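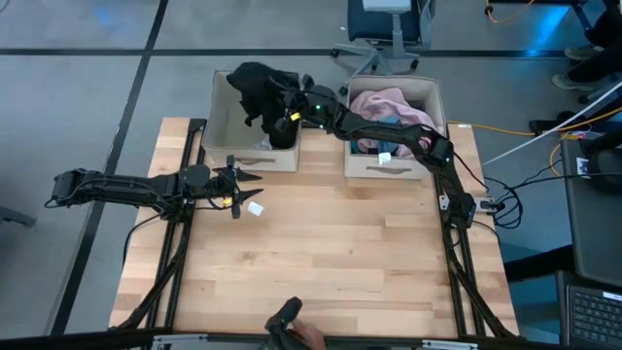 Auxiliar de lavandaria e rouparia (m/f) – Residência Nostdale

A Flolance procura uma pessoa para o serviço de lavandaria e rouparia da Residência Nostdale, com entrada em setembro. O trabalho consiste em receber, separar, lavar, secar, dobrar e devolver a roupa pessoal dos residentes, e em manter em ordem o stock de toalhas e lençóis da casa.

Sobre o posto

A rouparia fica no piso de baixo, junto à lavandaria, com acesso pelo elevador de serviço. A roupa circula em caixas de tecido abertas, com pega recortada na frente, que se pousam em cima da mesa de madeira para triagem e depois se arrumam nas estantes. Cada residente tem uma caixa para a roupa pessoal. As toalhas e os panos da casa andam em caixas à parte e não devem ser misturados com a roupa dos quartos.

A triagem faz-se por cor e por tipo de tecido. A roupa preta e a roupa escura vão para uma caixa, as toalhas e os panos de cor para outra. A roupa branca é lavada de manhã, a escura depois do almoço. As peças delicadas, as malhas e tudo o que traga etiqueta de lavagem à mão ficam de lado até haver carga suficiente.

Tarefas

Recolher as caixas nos pisos entre as 8h00 e as 9h30.
Esvaziar bolsos e verificar etiquetas com o número do quarto.
Separar a roupa por cor e tecido antes de cada lavagem.
Carregar e descarregar as máquinas e limpar os filtros no fim do turno.
Dobrar toalhas, lençóis e roupa pessoal segundo o modelo afixado na rouparia.
Passar a ferro camisas e blusas.
Coser botões e fazer bainhas simples.
Repor as toalhas nos armários dos pisos.
Anotar no caderno as peças sem etiqueta, manchadas ou danificadas.
Entregar as caixas nos quartos até às 17h00.

O que pedimos

Escolaridade obrigatória.
Português falado suficiente para conversar com residentes e famílias.
Capacidade para estar de pé durante grande parte do turno e para levantar caixas de até 10 kg.
Cuidado com a roupa dos outros. Muitas peças são antigas e os donos dão pela falta de um lenço.
Disponibilidade para trabalhar um fim de semana em cada três.

Experiência em lavandaria, hotelaria ou lar é valorizada, mas não obrigatória. Quem nunca trabalhou na área tem duas semanas de acompanhamento com a pessoa que sai do posto. Não é preciso saber costura além do básico.

Horário e condições

Tempo parcial: das 8h00 às 14h00, 710 euros brutos por mês.
Tempo completo: das 8h00 às 17h00, com uma hora de almoço, 1000 euros brutos por mês.

Na candidatura deve indicar-se qual dos dois horários interessa. Há uma vaga e a decisão sobre o horário é tomada depois das entrevistas. O tempo parcial é compatível com estudos ou com outro trabalho à tarde, mas nos fins de semana de serviço o horário é sempre o completo, sendo as horas a mais compensadas com descanso na semana seguinte.

O contrato é de um ano, renovável, com período experimental nos termos da lei. A refeição é servida no refeitório da residência, ao meio-dia e meia. O fardamento é fornecido e lavado na casa: duas túnicas, duas calças e um avental. O calçado fechado e antiderrapante é por conta de quem trabalha, com reembolso mediante fatura no fim do primeiro mês.

As férias marcam-se até março. Em agosto só pode estar ausente uma pessoa da equipa de cada vez, e as trocas combinam-se entre colegas antes de serem comunicadas ao escritório.

Localização

A Residência Nostdale fica na rua Huet, no edifício atrás do parque Drindcombe. O autocarro 820 para em frente ao portão. Há lugar para bicicletas no pátio. O estacionamento para automóveis é reservado a visitas até às 18h00.

Como concorrer

Enviar currículo e uma carta curta, de uma página no máximo, para o escritório da Flolance, ou entregar em mão na receção da residência entre as 9h00 e as 16h00. No envelope deve constar "Lavandaria". Na carta interessa saber:

que horário prefere;
a partir de quando pode começar;
se já trabalhou com roupa, em casa de terceiros, hotel, lar ou lavandaria;
se tem alguma alergia a detergentes ou amaciadores.

Não é necessário juntar fotografia nem certificados nesta fase. As pessoas selecionadas são chamadas por telefone para uma entrevista de meia hora, seguida de uma prova prática na rouparia. A prova consiste em separar duas caixas de roupa, ler as etiquetas de lavagem, dobrar toalhas e passar uma camisa. Dura cerca de quarenta minutos. Pedimos que se venha com roupa confortável e cabelo apanhado, e sem anéis nem pulseiras que possam prender nos tecidos.

As candidaturas são aceites até ao fim de agosto. Todas recebem resposta por escrito, incluindo as que não passarem à entrevista. Os currículos não selecionados são guardados durante seis meses para eventuais substituições, salvo indicação em contrário na carta.

Dúvidas sobre o posto podem ser colocadas na receção, de manhã, pessoalmente ou por telefone. Pedimos que não se contacte a lavandaria diretamente durante o horário de serviço.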